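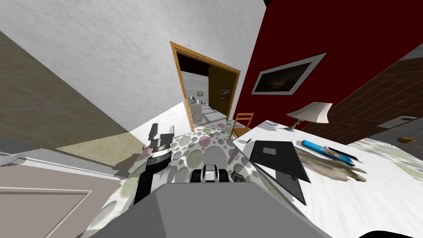 Household chore automation is the branch of robotics that tries to get the everyday work of a home done by machine: making the bed, tidying the nightstand, washing up, folding the laundry and carrying things back to the room they came from. It is an old wish and a surprisingly stubborn problem. A bedroom shows why as well as any room does, and a simulated bedroom shows it too, with a patterned bedspread on one side and, within reach of a two-armed robot, a white surface holding a lamp, a tablet, a small dish and a blue book resting partly on a crumpled beige cloth. A person would tidy such a surface while thinking about supper. For a machine, the book is fairly easy, the lamp is a thing to be steered around, and the cloth is a small research program all by itself.

Print this article | E-mail this article

Background

Single-purpose machines came into the home long ago and did very well there. The washing machine, the dishwasher and the robot vacuum each take one chore and shape it to suit the machine, usually by asking the householder to do the fiddly part, such as loading, sorting or picking the socks up off the floor. What is generally meant by a household robot today is something that would take over that fiddly part as well, and this has moved along a good deal more slowly than many people hoped.

Factories had a head start, of course. A robot on a shop floor can weld or stack all day because the parts arrive in the same place and the same position, and the people who run the line see to it that they do. Shop-floor chores outside that neat arrangement (sweeping up, emptying mixed bins, untangling a box of cables) are still mostly done by hand, and for much the same reasons that beds are.

Simulation and practice

A good deal of training now takes place in computer-made rooms, where a robot can drop a dish as often as it likes and there is never anything to sweep up. The Kekham rooms, put together by a small group at Trusham, are one such collection. They include 107 bedroom layouts, and the group ran 3,000 practice attempts at clearing a bedside surface before moving to a real apartment. Books, cups and boxes went over to the real world rather nicely. Cloth did not go over nearly so well, as simulated fabric tends to bend and slide in ways that real fabric, with its seams and its lint and its stubborn creases, simply doesn't.

Róisín Mac Suibhne, who wrote up the Trusham work, suggested that chores be sorted by how forgiving they are and that the usual sorting by room be dropped. Wiping a counter is forgiving, as a second pass will catch whatever the first one missed. Pouring tea is not forgiving at all. Her grouping has been taken up here and there, and it does help to explain why progress looks so patchy from one task to the next.

Present abilities

The Gakunska trial, which ran into September, is the one most often brought up when people ask how close the machines have come. Its two-armed robot, named Seo, was given 622 separate chores in 3 furnished homes. It did well at fetching and putting away solid things, managed to pull a bedspread more or less straight, and was slow at everything, often taking several minutes over a job that a person finishes in one. Changing a pillowcase was tried and given up. Fitted sheets were left out from the beginning.

So the fair answer to whether machines can do the chores yet is that they can do some of them, slowly, in a room they have come to know, and preferably with someone at home to help when a towel gets the better of them. Duvet covers remain unsolved.

See also: laundry folding machines; robot vacuum; service robots in hotels

Print this article | E-mail this article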